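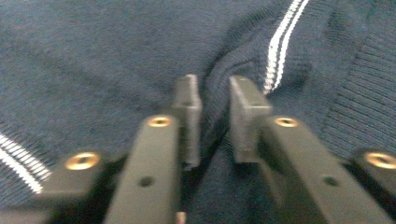 *Figure 1. Navy knit and gripper fingers, close range.*

# Does the ladder know who can play? Luck and skill in a pub poker league

Statistics project report, August 26, 2025

## What I set out to check

The Platthorpe pub poker league runs a ladder. You turn up, you play a free tournament, you get points for where you finish, and at the end of the season the people at the top of the ladder are invited to a final. The league's posters call it "the true test of skill". Most of the regulars I spoke to believe some version of that, including a few who have never finished near the top and are sure they will once the cards even out.

I didn't believe it when I started and I mostly don't now, although the reason has changed. My first idea was that the ladder was pure luck. That turned out to be too simple. What the ladder measures best, going by the records, is how often you come.

The question for the project was: if you know where a player finished on the ladder in one season, how much does that tell you about where they will finish in the next?

## The data

The league keeps its results in an app called Ukurus. Players scan in at the door and the tournament director enters the finishing order as people bust out. I was given an export covering two full seasons, with names replaced by codes. After cleaning, it held 2,058 entries, where one entry is one player in one tournament.

Cleaning took longer than everything else put together. The main problems were:

- Players who had made a second account, usually after losing a password. I merged these only where the league could confirm them, so there are probably more left in.
- Nights where the director had entered the last table properly and everyone else in a lump. I kept those nights for attendance and left them out of anything using finishing position.
- Chops. When the last few players agree to split, the app still wants an order, and the order entered seems to be whatever the director felt like. I treated chopped places as tied.

I should say that I don't fully trust the finishing order even on good nights. Two people going out on the same hand are meant to be ranked by the chips they started the hand with. I watched a few nights at the Nitel Hotel, and what happened there was that whoever stood up last got the better place.

## How the points work

The league uses what everyone calls Ostrowski points, after the player who brought the formula in. Points rise with the size of the field and fall with your finishing position, and everybody who enters gets a small amount for turning up. There is no cap on the number of nights that count.

You can see the trouble without any statistics. A steady, average player who comes every time collects the turning-up points plus the occasional deep run. A very good player who can only make every second night starts a long way behind. Nothing is ever taken off you for a bad result, so there's no cost to playing another night badly. The formula is fine if the league wants to reward loyalty (and sell dinners). It's a poor one if the league wants to say anything about skill.

## Method

I did two things.

First, I compared the ladder from the first season with the ladder from the second, using only players who appeared in both. I ran this once on total points and once on average points per night. Rank correlation was enough for this, as I only cared about order.

Second, I built a version of the league where skill doesn't exist. I kept the attendance exactly as it was, so every coded player came on the same nights, and then I shuffled the finishing order each night at random. I ran 200 of these shuffled leagues and looked at how the real one compared. If the real ladder looked like the shuffled ones, there'd be no reason to talk about skill at all.
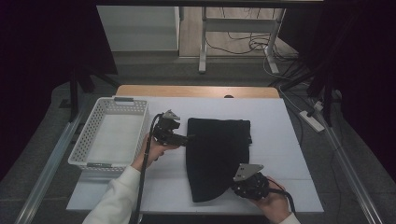

Tomoyo Katayama read this section in draft and objected that a shuffle of finishing positions throws away too much, since a strong player's edge might show up in when they bust as well as how often they win, and that I was "testing a very silly opponent". I think that's half right. The shuffle does keep every position, so early exits and late ones both count. But it is a silly opponent. Beating a league with no skill in it is a low bar, and if I did the project again I'd build some fake leagues with a small amount of skill put in on purpose, to find out how small it could be before my test missed it.

## Results

On total points, the two seasons agree well. Players near the top in the first season were mostly near the top in the second. This is the result the league would like to put on a poster.

The shuffled leagues, though, agree with themselves nearly as well. Take skill out entirely, leave attendance alone, and most of the same codes still float to the top, season after season. The people who come every night win the ladder in a world where the cards decide everything. I checked this several times as I was sure I had made a mistake in the code. I had made one, but fixing it didn't change the picture.

On average points per night, the agreement between seasons drops a lot. It doesn't vanish, and the real league sits a bit higher than most of the shuffled ones. So there's something there. I wouldn't bet much on it, and I certainly couldn't use it to tell you whether the player in fifth is better than the player in fifteenth.

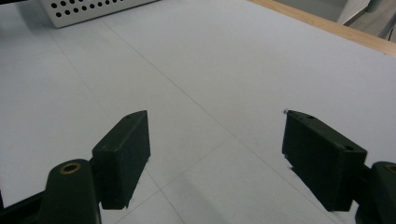
Players don't like hearing that last part, so I tried to find a fair way to show it. I put everyone on a chart with attendance along the bottom and average points up the side, and shaded each square by how well its players did the following season. I was expecting strong contrast, with a dark corner for the regulars who could really play. What came out was much closer to the tabletop in Figure 3, where faint seams mark out a big square grid and the pale panels between them differ only slightly in brightness. The lines were easier to see than any difference between the squares. A supporter of the league could point to the chart and say the upper squares are a touch stronger, and they'd be correct – they'd also have to squint.

## What I can't say

The data covers one league, free to enter, with fast blinds. By the time the tournament gets interesting most stacks are so short that the sensible play is all in or fold, and there isn't much room for anyone to outplay anyone. A slower structure might give a different answer. I would expect it to, but I have no records from one.

I also can't separate skill from who you happen to play against. A soft crowd on some nights would lift the average of anyone who favoured those nights, and the export has no table draws.

There is a problem with comparing only players who appear in both seasons, too. Those who did terribly in the first season may have given up. If so, I've trimmed the bottom off my own sample, and the real link between seasons could be stronger than the one I found. I looked at the codes that disappear and they do have slightly lower averages, but plenty of decent results drop out as well. People move, or get a new shift.

## Suggestions for the league

I sent a short version of this to the league with the following changes. As of writing they have not replied, and the posters are still up.

1. Count only each player's best results, up to a fixed number of nights, so that attendance stops doing most of the work.
2. Drop the turning-up points, or give them their own prize.
3. Record chops as chops in Ukurus.
4. Slow the blinds in the final at least, if it is going to be sold as a test of anything.
5. Put the average next to the total on the ladder, with the number of nights played, and let people draw their own conclusions.

The first one would be easy to try on the old results before changing anything. I ran it quickly in March, before the cleaning was finished, and the final table changed enough that I'd rather do it again properly than quote it. The code and the cleaned file are in the project folder, with the league's permission, and the list of merged accounts is in the appendix.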